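Print this story | E-mail this story

Play kitchen corner gets a big refill at Mestlow toy library

The toy library at Mestlow has a lot more to put on the table this month, and if you have a small cook at home you will want to hear about it! After a summer of sorting, washing and begging for storage bins, the play food shelves are open again with 738 pieces ready to borrow. That covers fruit, vegetables, bread, cups, saucepans and (finally, after years of requests) enough plates to go around.

The fruit is what people have been asking for. The old set had been chewed, stepped on and left in so many sandboxes that it came down to one sad banana and half a pear. The new pieces are bright and shiny and just the right size for a three-year-old's hand, and the plates come in soft colors that make everything on them look good enough to eat.
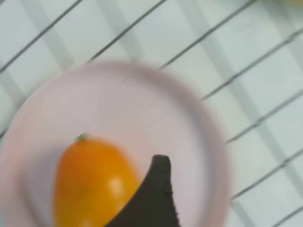

Havlíček wrote in to say that the old banana should be kept no matter what, as two children in the family learned to share by fighting over it, and asked whether the plates could be borrowed without the food for a backyard tea party. They can! Plates and cups now have their own card, and you may take up to 20 at a time.

Borrowing works the way it always has. A household card gets you two toys or one play food set for three weeks, and you can renew once if there is no waiting list. The sets come in cloth drawstring bags with a list tied to the handle. Please check the list before you bring the bag back, even if the last piece is under the couch and dinner is on the stove. Last year the library ended up with a whole drawer of single slices of toast, and matching them up again took most of a rainy afternoon.

Families in Tullach will be glad to know that the bags can be dropped off there too, at the branch on Dodwood Lane, in the bin just inside the door. Pickup is still at Mestlow only, but that may change in the winter if enough people ask for it.

There are some lovely ways to use the fruit once you get it home. Set out two plates and let the kids decide what goes where: one for you and one for me, breakfast and dessert, yellow and everything else. Older ones like to run a shop and will happily charge you a fortune for a lemon. Younger ones mostly like moving things from one plate to the other and back again, which can fill a surprisingly long stretch before lunch.

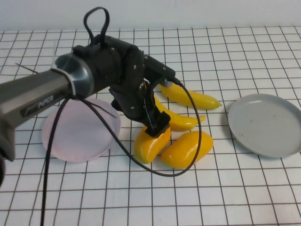 Yellow toy fruit on the white tabletop, with a plate on either side.

The play food shelves are open whenever the library is, starting at 11 in the morning, and there will be a little table set up all through September so children can try a set before choosing one to take home. Bring your household card, or fill out a form at the desk if you don't have one yet. Donations of play food in good shape are welcome too, especially vegetables. The library has plenty of carrots and hardly any peas.

Contact us | Copyright Mestlow Toy Library News. All rights reserved. | Back to top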